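Trurnmont puts two-armed robots on tool sorting, and our bench crew gets its mornings back

17 January 2018

I've been running the repair shop at Trurnmont for 9 years now, and I have never once written a press release. The people upstairs asked if I'd do this one myself, so here goes (please be kind).

As of this month, the Dulano system is part of our daily work. Dulano is a two-armed robot setup made by Surdu, and its job with us is tidying and handing out tools. Screwdrivers, scissors, pliers, rolls of tape, all the small stuff that leaves its spot on the wall and then spends the rest of the day somewhere else!

If you've never worked in a repair shop, you may wonder why anybody would buy a robot for that. Well, we have 831 hand tools on our list, and they get shared across two shifts. Last April we kept a log for the whole month of how long people spent looking for things and putting things back. It came to 75 hours. I read that number out at the morning meeting and there was a groan, and then somebody asked if the log itself was included (it wasn't).

So what changes for the crew? The biggest thing is the end of the shift. We used to stop early to clean up the benches, and whoever was slowest got stuck with the pegboards. Now the bench people work right up to the bell and Dulano takes the put-away. In the morning, the kits for the first jobs are laid out before the coffee is done. I was pretty doubtful about that part, I'll admit, and I still check the kits myself out of habit.

No jobs were cut for this, and I wouldn't have put my name near it if they had been. Two of our tool crib people moved over to learn the system. They teach it new tools, fix its mistakes and decide where things should hang, and both moved up a pay grade. The crib window stays open too, for anyone who'd just like to ask a person for a wrench.

It isn't perfect. Scissors were a headache for weeks, with those loops and blades going every which way, and tape rolls gave us trouble at first too. We also had a long argument over whether a tool belongs where the chart says or where your hand goes looking for it. The hands won, mostly, and we redrew the chart.

The software that keeps track of what goes where comes from Binari, and their folks have been on our floor a lot. They've sat through our complaints with good humor and changed the screens twice so you can read them with safety glasses on. Thank you for that!

Next up is our second building, where the benches are older and the walls are a mess. We plan to have Dulano going there by April, and 200 more tools will go on the list when it does. Anyone from the trade press who'd like to come by is welcome. Call the Trurnmont front desk and ask for the repair shop, and wear closed shoes, please.

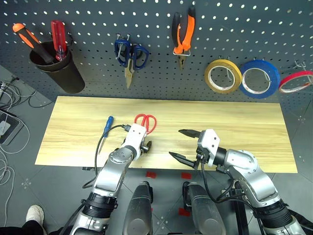
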